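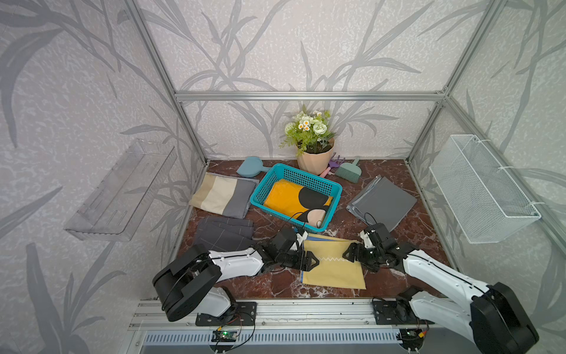
Step 1. Prepare the cloths and the cell

This tutorial shows how we train a two-arm policy for folding and putting away small cloths, using the Murier training code. It assumes that your arms are already calibrated and that you can drive both of them by hand with the leader arms. If you have not come so far, please do the Orkonley calibration page first and return after.

Choose cloths which are clearly different from each other. In our cell we use a yellow one, a striped one in beige and cream, a dark gray one with a thin white grid, a plain gray one and an orange one with large circles. The basket is turquoise, so it is easy to separate from all the cloths in the camera picture. If your basket has nearly the same colour as one of the cloths, change one of them before you record anything.

We keep a plant pot and some toy garden tools at the back wall. The policy must learn to leave them alone. Do not put them in exactly the same place for every episode.

Step 2. Fix the starting positions

Write down a small set of starting layouts and go through them in order. For each layout you note which cloth is in the basket, which are on the floor, and on which side. We had first let the operator choose freely, and the result was that almost all the episodes started with a cloth on the left.

Check the cables before every session. A gripper cable can easily hang over the front of the basket when the arm is reaching forward, and then it can pull the basket when the arm goes back. Leave enough length for the full reach, but not so much that the loop lies on a cloth.

Step 3. Record the demonstrations

Start the recorder and wait until both arms report ready. Take one corner of the cloth with each gripper. Close the two grippers at nearly the same moment - if one closes much earlier, the cloth turns and the second corner is lost. Then lift slowly, move, and put down.

Stop the episode when both grippers are open and clear of the cloth. Do not add a long pause at the end. The policy learns this pause also, and later it stands still in the middle of the task.

We recorded 368 episodes for this result. If an episode has a failed grasp but you recover well, keep it. If you had to put your hand in the cell, delete it.

Step 4. Clean the data

Play every episode at double speed. We removed 108 of them, mostly for late grasping on one side or for a camera that had moved. This left 260 for training. It is boring work, but in our tests it improved the folding more than any change in the network.

Step 5. Train

Use the standard Claeys configuration with action chunks, and change only these values:

chunk length: 50
batch size: 8
save every: 1,000 steps

Keep all the saved checkpoints. The last one was not the best for us, and the training loss did not show it.

Step 6. Test on the real arms

Load a checkpoint, set the speed limit to half, and keep one hand near the stop button. Run all the starting layouts from Step 2, each of them 2 times, and write the result as success, partial or failure. Partial means for us that the cloth is folded but lies outside of the basket.

Common problems

One gripper closes on air: look first at the height calibration of this arm, then at the data.

The cloth is lifted but comes out of one gripper: the grasp is too near to the edge. Record new episodes with a deeper grasp.

The arms wait and do not start: normally there are long pauses at the beginning of your episodes. Cut them and train again.

The Drorkthorpe version of the recorder has different names for the arms - left and right are called a and b there. Rename them before you mix data from the two versions.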